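Lecture 9 notes: Action chunking, and why the robot stops dithering

Last week we ended on a sour note. We had a policy that copied its teacher beautifully for the first second or two, then drifted, then did something nobody had ever shown it. This week is the good news, and I have been looking forward to it since August.

Recap of the problem. In behavior cloning we collect demonstrations, pair each observation with the action the operator took, and train a network to predict one from the other. It's ordinary supervised learning. The trouble comes at run time, when the policy's own small mistakes decide what it sees next. A gripper a few millimeters too far left gives a picture that is slightly unlike anything in the training set, so the next action is slightly worse, and so on down the hill. If you did the reading, this is the compounding error argument, and the bound grows with the square of the number of steps.

Now look at that bound again and ask what we could change. Better data helps. Bigger networks help a little. But the number of steps is sitting right there in the formula, and we chose it ourselves when we set the control rate!

The idea. Have the policy predict a whole sequence of k future actions from one observation. Call this a chunk. Run the chunk (or part of it), look again, predict the next one. With k = 1 you are back to plain cloning. With larger k, the policy makes fewer decisions per task, so there are fewer places for it to talk itself into trouble.

There is a second benefit, and it's my favorite part of the whole lecture. Human operators pause. They line up over a block, wait a moment, then close. A single-step policy sees nearly the same picture before, during and after the pause, with "stay still" as the label for most of them, so it learns to stay still and may never leave. A chunk can contain the pause and the closing together. The policy no longer has to work out from one picture how long it has been waiting. 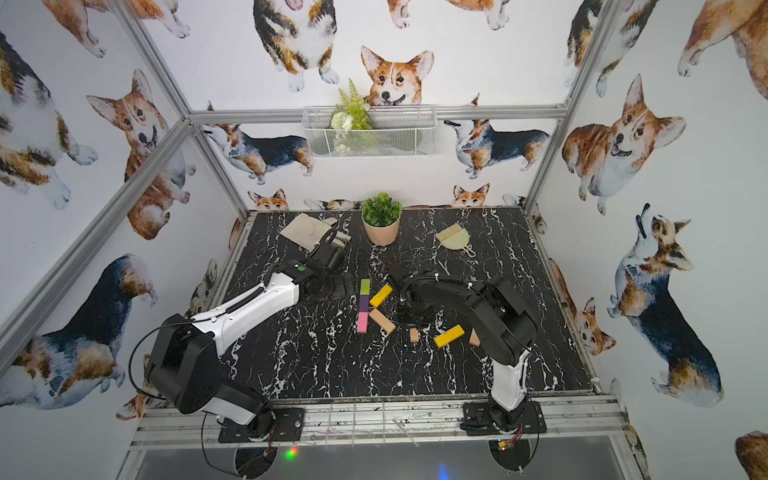

The cost is that inside a chunk you are running blind. If a block rolls or a cloth slides while the chunk is playing, the policy won't react until the next look. So k is a trade: too short and you get drift and freezing, too long and you get a robot that carries on confidently with a plan that is out of date. Please don't go hunting for a magic number, as the right k depends on your control rate and on how quickly things can change on your table.

Temporal ensembling. Here's a neat way to soften that trade. Query the policy at every step anyway, so that the chunks overlap. At any moment you then hold several predictions for the same action, made at different times. Average them with exponential weights, w_i = exp(-m * i), where i = 0 is the oldest prediction. Small m brings new information in faster. The motion gets smoother and you pay only in computation. One warning: if the overlapping chunks disagree about the strategy (one goes left around an obstacle, one goes right), the average goes straight into it. We will come back to this when we do diffusion policies.

Results from the course project. Adelino Gouveia trained the same network, which we call Skustari, on 79 demonstrations of block placing, once with single-step prediction and once with chunks. Everything else was held fixed. The single-step version tended to hover near the first block. The chunked version got moving, and its failures were of a different and more interesting kind, mostly grasps that closed beside the block. He repeated the training with 3 random seeds and the pattern held each time. It's a small study, so treat it as a hint - but what a nice hint!

Two arms. With two arms, put both arms' joint targets into the same chunk. Joaquim Esteves tried separate policies per arm first and found that the handovers suffered most. Think about why before the lab session.

To do before next time:
Work through the derivation of the bound for general k.
Plot the ensembling weights for a few values of m and write a sentence or two on what you see.
Bring one task where you would expect chunking to hurt.

Course notes, Lecture 9. Questions to Joaquim Esteves or Adelino Gouveia after class. Back to top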